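The Great Basket Rethink

2022-09-05

I have been waiting all summer for a weekend with nothing on the calendar, and I finally got one, and I spent it on baskets! If you've been reading for a while you know I have a weakness for them. My grandmother kept everything in baskets (onions, mending, letters, one very cross cat) and I think it just soaked into me.

So, the background. When we moved to Wondham in January, I unpacked the way you do when you're tired, meaning that whatever was nearest to hand became the home for whatever came out of the box. The bread basket got batteries. The nice round one with the lid got phone chargers. All the small soft things, the squeeze toys and the beanbag animals and the felt fruit, ended up in a deep plastic tub from Porico that's perfect for potting soil and awful for toys, because everything you want is always at the bottom and a four-year-old will tip the whole thing over to reach it. Every single day. I timed the cleanup once while dinner was in the oven and decided never to time it again.

What changed my mind was a Saturday-market sort of stall at the Kallovo fair, run by a man called Kazimír Malý who repairs old wicker. He had a picnic hamper from 1929 on display, still tight as a drum, and he let me turn it over and poke at the base. We got talking about rims. I had never given one thought to rims! He told me to run my thumb around the top edge of any basket before buying it, the whole way around, and to pay attention to anywhere it wobbles or catches. Then do the same at the foot. A good thick edge is where your hands go a hundred times a day, so it takes all the wear, and the sides mostly just come along for the ride.

I went home and did the thumb test on every basket in the house. Two failed badly and went to the garage for garden gloves and twine. One was a surprise, a scruffy thing I'd nearly given away, and it has the best edge of the lot. It's on my desk now with the mail in it.

Then I got to the toys, and here's where I changed how I think about the whole business. I used to pick a basket by how much it held. More room, fewer baskets, done. But for little things I've gone completely the other way, and I want low, wide, open baskets where you can see right to the bottom. No lids. No liners either (I sewed two gingham liners last year and they're adorable and they collect crumbs). If you can see the peach, you can grab the peach, and the rest of the toys stay put.

I also stopped sorting by type. I had this grand plan with animals in one and food in another, and it lasted until breakfast. What we have now is a "soft" basket and a "hard" basket. Soft ones can be thrown, within reason. Hard ones can't. It's the only system in this house that everyone understood the first time.
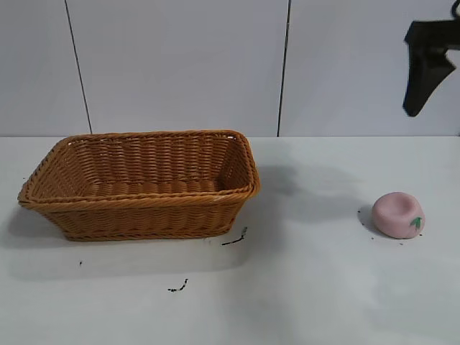

I keep coming back to rectangles, too. I love a round basket to look at, but on a shelf it wastes the corners, and two of them side by side always leave a funny gap where a sock goes to live. A long rectangular one slides straight in, and if the sides slope out a little you can get your fingers under the rim without scraping your knuckles on the shelf above. Our shelf is an old Nordin one, 37 inches wide, and after a lot of shuffling it takes two baskets lengthwise with a small space in between for the library books.

Color was the other happy accident. I was ready to paint the mismatched ones white, I had the can out and everything, and then the late sun came in and all those tans and oranges lit up together and I put the lid back on the paint. They look so warm against a plain wall! I'm leaving them alone.

For cleaning, I've been using a dry paintbrush, an inch and a half wide, the cheap kind. Go along the rows of the weave and then do the base from the inside, then tip it over outdoors and give it a few slaps. I found sixty cents, a doll shoe and more cracker dust than I'd like to admit.

Next up is the linen closet, where I'm trying to work out if pillowcases want a basket or a shelf. If you've got strong feelings about that, please leave them in the comments, and tell me what's living in your bread basket while you're there.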